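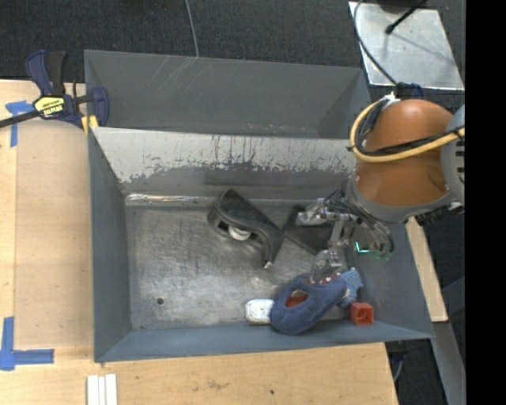
I have been thinking about odds-and-ends bins, and I'd like to put in a good word for them before everybody clears theirs out. Every household I've ever lived in has had one, and so has every workplace, and the tidying books are dead against the lot. They want a home for each thing, and a label on the home if you can stand it. Well, fine, but tell me where you file a blue fabric slipper, a black tape dispenser and a little red plastic cube. Go on. You could have a shoe place, a stationery place and a toy place, and you'd walk the length of the house three times and forget what you went for. Or you could have a metal bin with sloping sides and drop them in it, and have your tea.

I'm firmly for the bin. I wasn't always. When I moved to Grinstead I had a proper fit of sorting (new house, clean cupboards, you know how it takes you) and bought a set of drawer dividers made by a firm called Pludine, clever things that clip together into as many little squares as you like. I had a square for batteries and a square for drawing pins and a square for those tiny keys that come with suitcases. It was lovely for a fortnight. Then a thing arrived that didn't have a square. I think it was a bicycle light, or half of one. I put it on top of the dividers, just for the time being, and by August there was a whole second layer living up there and I couldn't open the drawer without a ruler.

What I'd done was build a system that had no room in it for anything I hadn't thought of. And most of what comes into a house is stuff you haven't thought of! You don't plan to own one glove. It's there in your coat pocket when you get back from the shops and it has to go somewhere.

So out came the dividers and in came the bin. Mine is an old metal one I got for £6 at the Pascu yard sale, grey, dented, a bit rough round the rim. I do think it should be metal, by the way, and I'll defend that to anyone. Wicker catches on things and sheds. A cardboard box goes soft at the corners. Those clear plastic tubs look smart in the shop but then you can see all your muddle through the side, all day, looking back at you. A metal bin just takes it. It gets scuffed and scratched on the bottom and goes cloudy where things have been slid about, and it's none the worse. You can tip it out on the table, wipe it round with a cloth and put everything back in ten minutes. Sloping sides are better than straight ones as well. Things slither down to the middle where you can get hold of them, and your knuckles don't get skinned reaching into a corner.

It should be shallow enough to see the floor of it, too. This is where I part company with people who say they're on my side and then show me a chest the size of a bath. A deep bin is a different animal. A deep bin is where you lose your passport. If I can't look in and see every single thing without moving more than a couple of others, it's too full, and I have a sort-out that evening.

And I do have rules, whatever my family says. I have 2 of them. The first is that nothing sharp goes in loose. I learned that from a tape dispenser, as it happens, the sort with the little teeth, which I grabbed by the wrong end while feeling about for a pencil sharpener. Now if it has teeth it goes in with its teeth against the side. The second is that nothing edible goes in, ever, wrapped or unwrapped. I won't go into why. It was a warm summer.

People do ask about the shoe question. A friend of mine can't bear footwear in with other things, she thinks it's unhygienic, and if we were talking about wellingtons I'd be with her. But an indoor slipper that's lost its partner is a different matter. It can't go on the rack by itself looking forlorn, and you can't throw it out, as the other one will turn up behind the washing machine the very next morning. It's a thing in waiting. I'd say about half of what's in my bin is in waiting, for a partner or a battery or a lid, and a good few of them have been collected in the end. The bicycle light was. The other half was in the shed.

I got curious last year and wrote down everything in the bin on a wet afternoon. There were 31 things, and I could say what all but four of them were for. I thought that was pretty good going. I'd like to see somebody with a label-maker do the same with their loft.

There was a long piece in the Rarness newsletter on this very subject, which is partly what has got me typing. It was called something like Clear Surfaces, Clear Mind, and the writer had got rid of 2522 objects from a three-bedroomed house, and was very pleased, and I'm glad for them. But I kept wondering what they did the next time they needed a bit of tape, or a small block to stop a table wobbling. I suppose they went out and bought one. I've propped up a table with a toy brick for years and I only found the brick by rummaging.

Rummaging is half the pleasure, I think. You go in for the scissors and come up with a marble, or the cord off a dressing gown – and you stand there a minute remembering the dressing gown. My grandchildren make straight for it when they come through the door, before they've even got their coats off. They have any number of proper toys in a proper toy box upstairs and they'd much rather have the bin, where a slipper can be a boat and whatever fits inside it is the crew.

If you've got one, then, keep it, and don't let anyone shame you into dividers. I've still got mine, brand new nearly, if somebody wants them. They're in the bin at the moment, underneath the torch.

8/6/19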